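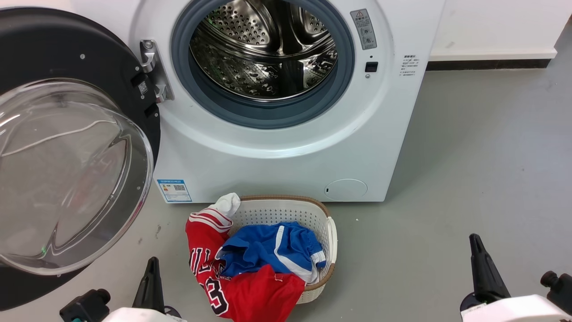 Module Tutor, Local Government and Public Policy

Handout 4: How a council decides on support for manufacturers

A council may offer a manufacturer a grant, a reduced rent or help with training. The power to do so is normally delegated to a cabinet member up to a set limit. Larger sums go to full council.

Our case is the Mevalo scheme, adopted by Dallo Borough Council on June 20, 2023. The council received 593 responses to its consultation. Firms with fewer than 100 employees may apply for up to £1000 per apprentice.

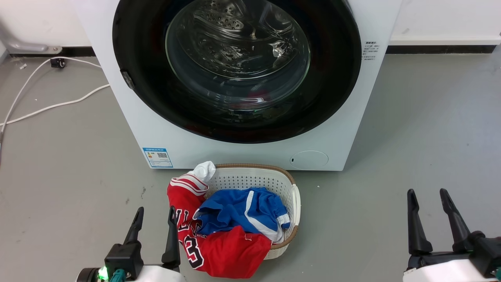
Figure 2. Front-loading washing machine and laundry basket.

Opposition members asked for the decision to be called in. Under standing orders a call-in must be lodged within 13 days and must state its grounds. Disagreement with the policy is not sufficient.

For the seminar, read the Pringle ward papers and the Mirkex application. Prepare a short note on the following points:

Who held the power to decide
Whether the grounds for call-in were met
What the scrutiny panel could recommend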